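Cluketti Support – Hardware Queue
Ticket 1594: Workstation restarts under memory load
Opened by: Manju Prajapati (Vornora)
Assigned to: Radu Moldovan
Status: Closed
Category: Desktop / Memory

Reported problem
Desktop tower in the drawing office restarts without warning when large assemblies are opened. No blue screen, no shutdown message. The user says it has happened since May, at first once every few days, now several times a day. Small files and web browsing do not trigger it.

Log

09:10 – R. Moldovan
Remote session opened. Event log shows unexpected power loss entries with no dump file. Dump settings were correct, so the machine is going down before anything can be written. Three of the entries fall within a minute of the nightly index job starting. Temperatures normal at idle.

09:35 – R. Moldovan
Asked user to move the power cord from the under-desk strip to the wall outlet. Restarted again on the same assembly. Strip ruled out.

10:05 – Amr Kamel
Checked driver versions against the standard build. Graphics driver is one release behind. Updated. No change. Please do not roll it back, the Storkik plug-in needs the newer one anyway.

10:40 – R. Moldovan
Ran the built-in memory check in basic mode, one pass. Passed. Basic mode misses a lot, so this says very little. Asked user to save work and release the machine for the rest of the day.

11:20 – Reda Morsy
Extended test started from USB stick, both modules installed. First errors 23 minutes in. Stopped at 148 errors. Failing addresses are spread over the whole range, which does not look like a single bad cell.

12:50 – Reda Morsy
Tested modules one at a time in the slot nearest the processor.
Module A: clean, full pass.
Module B: clean, full pass.
Tested module A in the second slot in use: errors within the first pass.
Fault follows the slot and stays there with either module.

13:30 – M. Prajapati
Could this be a BIOS setting? The unit was set to the fast memory profile when we got it from Zerouali.

13:45 – Reda Morsy
Profile turned off, memory at default speed. Errors continue in the second slot at a lower rate. Profile left off.

14:30 – R. Moldovan
Power off, cord out, slot blown out with clean air, module contacts wiped. Module seated until both latches closed. Extended test restarted, both modules in.

17:55 – Reda Morsy
Test complete, no errors. Total of 21 assembly open/close cycles run afterward with no restart.

Resolution
Poor contact in second memory slot. Cleaned and reseated. If errors return, replace the board and do not reseat again – the contacts will be considered worn. Memory profile to stay off. Close approved by Moataz Shehata.

Attachments (3)

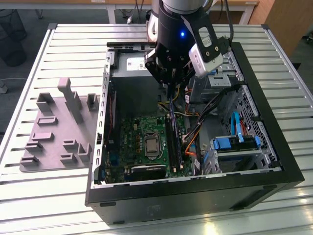
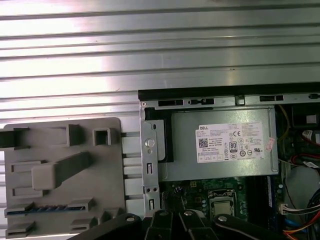
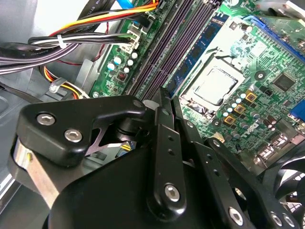 Ticket last modified: May, 18:12, by R. Moldovan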